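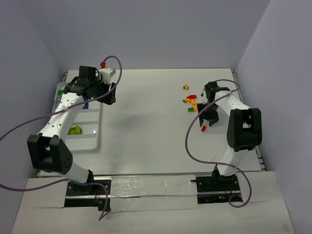 The two-arm sorting bench at the Navska open day, with the divided tray on the left.

Navska opened its workshop in November for anyone thinking of buying or hiring one of its small benches. I went because we pack craft kits and replacement game pieces, and sorting mixed parts by hand takes up far too much of our week. The visit lasted most of an afternoon. I paid no fee and was given tea and a price list.

The workshop is in the Sheehan building, second door past the loading bay. The sign outside still has the previous tenant's name on it, so go by the unit number. Parking is on the road.

There were 2 products on show. The first was a conveyor feeder called the Zornel, which was too large for us and which I only looked at briefly. The second was the bench in the photograph, sold as the Flirby. It has a white tabletop inside a plain pale enclosure, and a pair of arms fixed along the near edge. The arms have white links and black joints, and each ends in a black gripper with fingers. Small coloured pieces go on the table and the tray has ridges that divide it into compartments.

The idea is that the arms pick from a mixed pile and put each piece in the right place. You show the bench a job by guiding it through a number of repeats, and Navska asks for 50 of these before it will let a job run unattended. Staff said a simple job takes a morning to set up. I had no way of checking that, and I would want to see it done with our own parts before believing it.

What I can report is how it looked at close range. The pieces were small, in red, orange and green, some of them grouped closely enough to touch or overlap. That is a fair test for us, as our parts arrive in the same sort of heap. The arms work slowly. A person with practice would beat them easily over ten minutes, and the staff agreed with this when I said so. Their argument was that the bench can be left going through lunch and after hours.

The pieces that lay apart from the rest gave the least trouble. In the closer groups the grippers sometimes took hold of a neighbour as well, and on two occasions a piece was dropped short of the tray and had to be picked up again. It did go back for both. One long piece was turned several times before it was put down.

I have some reservations about the cabling. Each arm has a purple cable that runs outside the links in wide loops, and on the right-hand arm one bend hangs over the open table. I asked if it could be clipped closer. The answer was that the arm needs the slack for its full reach, but that a tidier routing is planned. In a workshop with sleeves and lanyards about I would want that sorted before delivery. I also noticed red wires visible inside the base mounts, and asked for a cover to be included in our quote.

Noise was low. We could talk at normal volume beside it. The enclosure has side walls and a back wall, and the near side is where the arms are mounted.

Prices, as given on the sheet:
Bench with both arms, to buy: £2863
Hire, per month, with support: £800
Replacement tray: £50

Delivery is extra and depends on distance. The hire price includes one visit to set up the first job, and later jobs you set up yourself or pay for by the day. The sheet does not say what happens if a gripper is damaged during hire, so ask about this.

I have requested a month's hire for the quieter part of the year and will send a box of our own parts beforehand. For anyone handling only one or two kinds of piece I think the bench would be hard to justify. With a dozen or more kinds it is worth the trip to look. Further open afternoons are planned for the spring, starting at 2 pm, and places have to be booked through the workshop.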